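To: Celtton Allotments and Gardens list
Subject: Re: Rainwater, butts and what to do before the dry spell

Hello all,

Such a lot of good replies on this, and I'm sorry to have been slow with mine. We had the grandchildren for the half term and I don't think I sat down once, let alone at the computer. Somebody wrote earlier:

> We've taken on one of the lower plots on the Brarnine side and there
> is no tap within reach. I'm carrying two cans at a time from the
> trough and my back is telling me about it. Is a water butt worth the
> bother on a small shed roof, or would I be better off saving up for
> a long hose? Also, does anyone keep their feeds and bits and pieces
> on the plot, or do you take it all home?

Welcome, first of all! The lower plots are lovely once you have the measure of them. The soil is heavier than it is up by the gate, but it holds on to the wet well into May, and I have never had such broad beans as I did in my years down there.

On the butt, I would say go for it. My shed roof is tiny, and even so one good wet night makes a real difference to the level. I began with a second-hand Londura butt that had a split near the tap, which I mended with far too much sealant, and it lasted me nine summers. I now have two joined together by a short length of pipe, 400 litres between them, and in an ordinary year I hardly visit the trough before July. Last year wasn't ordinary, as you will all remember, and I was queuing with my cans like everybody else.

Do stand it on something solid and high enough to get a can under the tap. Mine is on old paving slabs, 30 centimetres up, and I wish I had gone a bit higher - my big can has to go in at a slant and always comes away not quite full.

As for a hose, do read the rules first. The site only lets us use them for filling up, and the distance from the trough to the end of the lower path is further than it looks.
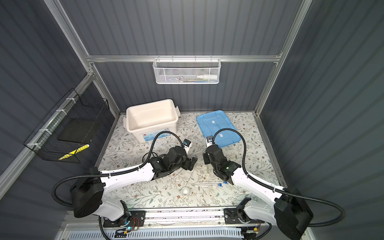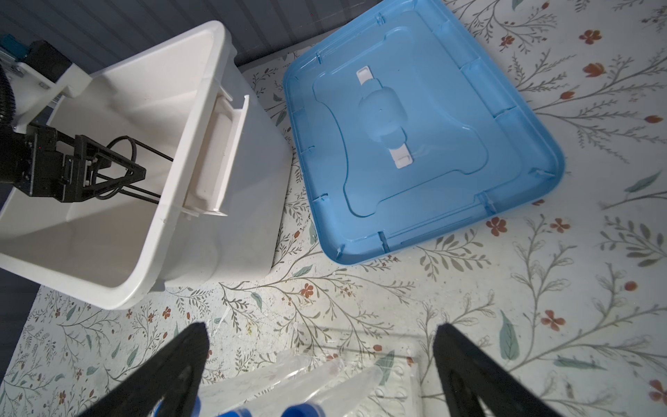
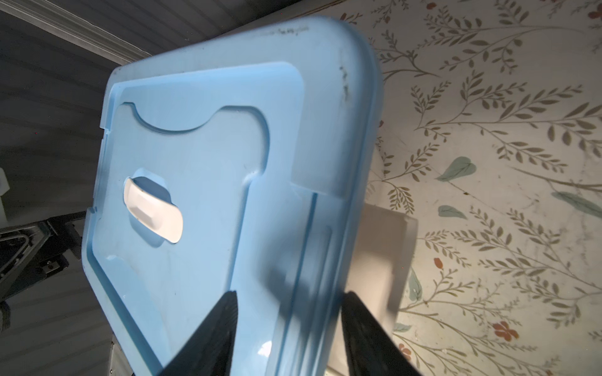 A lidded plastic bin and a hanging mesh basket are both handy for small things.

Does a water butt need emptying for the winter?

It's best to drain it down by a third or so before the hard frosts, so the ice has room to swell, and to leave the tap open if you empty it altogether.

On keeping things at the plot, I leave string, labels and my old trowel in the shed and take everything else home with me. Feeds don't like the frost, and seed packets don't like the mice (or rather the mice like them very much indeed). If you do leave anything in a container, put your plot number on it in paint. Pen fades in no time.

One more thing while I think of it - the Mthembu climbing bean seed I offered in January has nearly all gone, but I have 26 left in an envelope if anyone would like a short row. They are slow to get going and then there is no stopping them. Give me a shout on here and I'll leave them in the tin by the noticeboard.

Happy digging,
Plot 14, top path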